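Golledar puts a plain yellow cloth on sale and asks buyers to expect less of it

MOLTUM, Friday, May 29, 2026. Golledar, the household goods maker, today begins selling the Prirko cleaning cloth through its own store and by mail. The Prirko is a yellow microfiber cloth with a looped face. It will not change anyone's life. The company would like it judged on dusting, wiping and drying, and on how it looks after a long spell in the laundry.

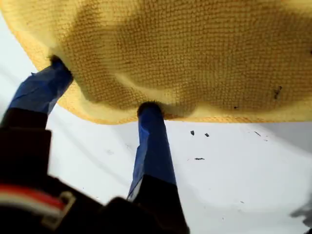
Page last changed: May 29, 9:40 a.m.

Cleaning cloths are sold on big promises. Most packages in the aisle claim to lift every trace of dirt with water alone, and Golledar has printed that line itself in the past. It has been dropped from the Prirko label. Water alone will do for dust on a shelf or fingerprints on a table. Grease on a stove hood needs soap, whatever the cloth is made of, and the new label says so.

The loops are there to hold dust, and they do that well enough that they also hold things you may not want held. A bit of grit caught in the pile can scratch a soft finish. Shake the cloth out before folding it, and look it over before using it on anything glossy. Edges wear out first on any cloth, so the care sheet gives them a paragraph of their own.

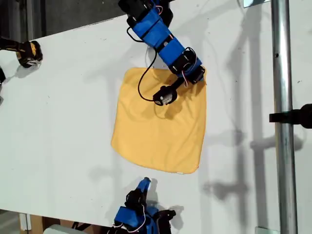 Morgan remains unconvinced and wrote to the company in April to say so: an old cotton dish towel does the same work, costs nothing if you already own it, and doesn't grab at every rough spot on your hands. Golledar printed the letter in its spring catalog and has no real argument with it. Cotton takes longer to dry and leaves more lint on glass. For a kitchen floor, the old towel is fine.

The Prirko was tried in 516 households before release. Those homes used their own detergent and their own habits, good and bad, so the company is not turning the results into a percentage for the front of the package. The most common complaint was fabric softener, which coats the fibers and leaves the cloth pushing water around.

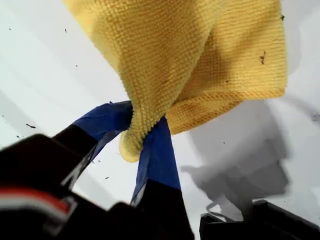 Can the cloth go in the dryer? On low heat, with no dryer sheet, and away from towels that shed.

Twisting it hard to wring it out is a habit worth losing. Press the water out against the side of the sink, then hang the cloth open over a rail.

Color is a matter of taste. Yellow was picked over gray because a dirty gray cloth is easy to mistake for a clean one.
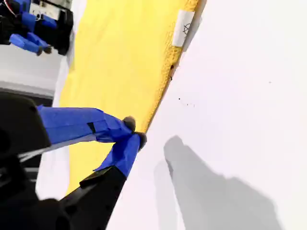 Stains will show on it, and some will stay. Golledar does not consider a stained cloth a faulty one and will not replace it on those grounds. A hem that comes undone is another matter, and those cloths can be returned within 2 years with proof of purchase.

The Prirko is sold in packs of 2. Orders and returns are handled by the Golledar office in Moltum.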